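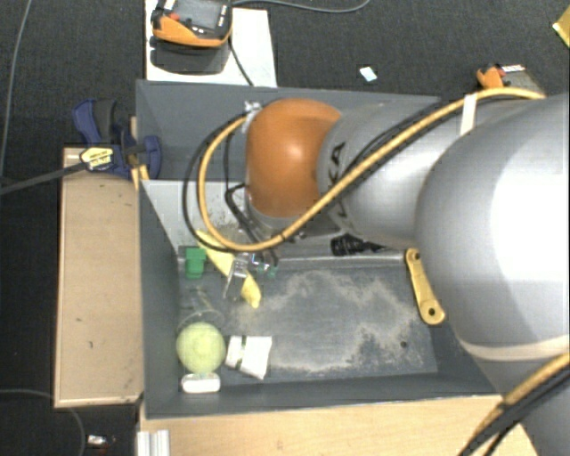 3. The picking cell and the objects

For our project we used the large arm in the automation laboratory. The objects lie in a deep grey bin that is clamped at its upper left edge, and the arm reaches over it from above. At the end of the arm there is a gripper with a thin transparent finger. We chose objects which are different in shape and surface: a yellow banana shape, a fuzzy ball, a bright green block, a crumpled white packet, a transparent cup and some others. The objects are put together on the left half of the bin, so that the gripper must find a way between neighbors and the wall.

The choice of the objects was discussed with our supervisor, Nuala Carroll. She asked us to keep at least one object which we expected to fail. We kept the cup.

3.1 Question of the project

The group before us wrote a grasp planner called Plesby. It takes a depth image of the bin and gives a list of grasp points with a score for each. In their report the planner was tested only with single objects in the middle of the bin. Our question was the following: does the score still tell us something when the objects are close to each other and close to a wall?

We compared two ways of choosing the grasp. In the first way (we call it "top score") the arm always takes the grasp with the highest score. In the second way ("wall check") we remove first all grasps where the open fingers would come too near to the wall or to another object, and then take the highest score from what is left. The wall check was written by Ciarán Noonan as a small module in Zornumau, the software which already controls the cell.

3.2 Procedure

One trial was done as follows. The objects are placed by hand according to a printed layout. The person at the handheld control device confirms that all people are outside of the marked area. The depth image is taken, the planner runs, and the arm moves over the chosen point and goes down at reduced speed. The fingers close, the arm lifts straight up and waits 3 seconds. If the object is still in the gripper after this time, we write "held". If the object was lifted but fell before, we write "dropped". Everything else is "missed", also when we had to stop the arm ourselves.

We prepared 13 layouts. Each layout was used 10 times with top score and 10 times with wall check, so there are 130 trials for each method. The order of the two methods was changed from one layout to the next. Tadhg Kavanagh and Maeve Ó Flaithearta placed the objects, and the person who placed them did not know which method would run.

We had to repeat two layouts completely in July. After a change of the finger tips the tool length was not updated, and the gripper stopped too high. The trials from before the correction are not in the results.

3.3 Results

With top score, 78 of 130 trials were held, 13 were dropped and 39 were missed. With wall check, 101 were held, 16 were dropped and 13 were missed. The number of missed grasps is much smaller, but the number of dropped objects did not become better. We think this is reasonable. The wall check looks only at the space for the fingers and knows nothing about weight or friction.

The banana shape was the easiest object for both methods. It is long, and a grasp across its middle was usually possible even when both ends were near something else. The ball was the object with the biggest difference. When it lay at the left wall, top score often chose a grasp with one finger between the ball and the wall, where there was no place for it. Wall check turned the gripper so that the two fingers came down along the wall.

The cup was missed in most trials with both methods. The depth camera sees the floor through it, and only the rim gives some points. A better choice of grasp cannot help if the object is hardly in the depth image.

3.4 Problems and open points

The distance limit in the wall check was set by hand. We tried three values before the trials and kept the middle one, but we did not study this further. With a larger limit the planner sometimes had no grasp left and returned an empty list.

The hose and the cables of the arm also limit the wrist rotation. Some grasps with a good score could not be reached for this reason, and they were counted as missed. In a next version this should be a separate category.

The layouts, the trial table and the source code of the module are in the project folder on the laboratory server.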